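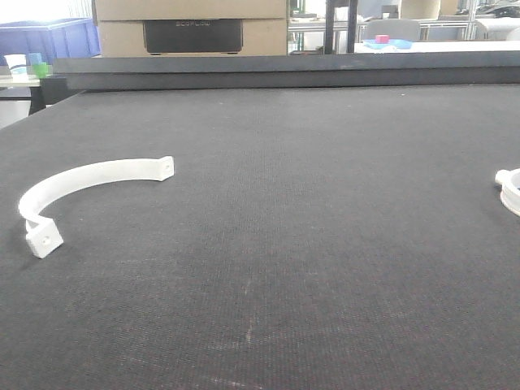

Hamedham council clerk on the new seat allocation rules

HAMEDHAM, Saturday, April 28, 2018 - The change to how seats are shared out after the next council election is smaller than either side claims, according to the clerk responsible for running the count.

The council voted in April to replace its largest-remainder method with a divisor method, and to set a threshold of 3 percent. The clerk, who spoke on condition of not being named while an objection is pending, said the arithmetic had been tested on the last two elections.

"In both cases one seat moves," the clerk said. "It moves from the smallest group to the largest. The other 16 stay where they were."

The council has 17 members. At the last election the final seat was decided by 214 votes, and a recount took two days.

Asked whether the threshold would shut out new parties, the clerk said a list below 3 percent would not have won a seat under the old rules either. "The threshold is written down now. Before, it was a product of the size of the council."

Neighboring Zurnham has used a divisor method for several terms. The clerk said Hamedham had borrowed its wording on tied quotients, which are settled by drawing lots in public.

The objection, filed by the Laaksonen ward association, concerns the notice period. "They say the draft was posted late," the clerk said. "I have sent the dates to the district office in Handum. It will rule before nominations open."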